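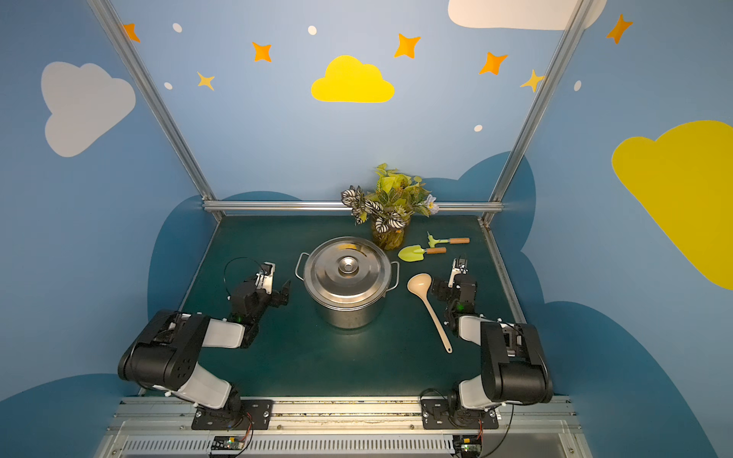
Finished the identity for Adine this month, so I'm posting some notes on how it came together. Adine makes table linens and aprons in Clendberg and sells mostly through small shops.

The old mark was a script wordmark with a needle and thread running under it. It worked on the website. On a woven label 11 millimeters tall the thread closed up and the name read as "Aline."

The brief asked for a wordmark, a label set, a swing tag and one poster for the spring market. No symbol. I was glad about that last part.

I drew 30 versions of the lowercase a before settling. Most were too round and looked like a skincare brand. The final one has a flat top and a short, blunt tail.

The d, i and n share one stem width. The e has a slanted bar, cut at the same angle as the tail on the a. That angle is the only decorative thing in the whole word.

Spacing took longer than drawing. The i sat too close to the d at every size, and opening it up made the n drift away. In the end I moved the dot on the i slightly left and left the gap alone.

For the weavers at Monti I made a separate cut with wider counters and no slanted bar. If you do labels, ask for a sample before you finalize anything – thread does what it wants below a certain size.

Color: one dark red, one off-white, and black for care text. The client wanted a third color for the apron line. We tried a mustard and a gray and dropped both after the first swing tag proofs.

Supporting type is Daster in two weights. It has plain numerals and a decent set of fractions, handy when every tag lists sizes in inches.

The poster is the wordmark set vertically with the letters spaced to match the folds in a napkin. Folded flat it shows the a and the d only. The shops get it rolled, so most people will see the full thing.

One thing I would change. I delivered 41 files and the client uses 6 of them. Next time I'll ask which formats the printer and the shops need before exporting the rest.

Someone asked about the grid. There isn't much of one. Tag margins equal the height of the lowercase n, and everything lines up on the left.

Labels go into production in February. The old stock gets used up first, so both marks will be in shops for a while. I'll add photos of the woven ones to this thread when I have them.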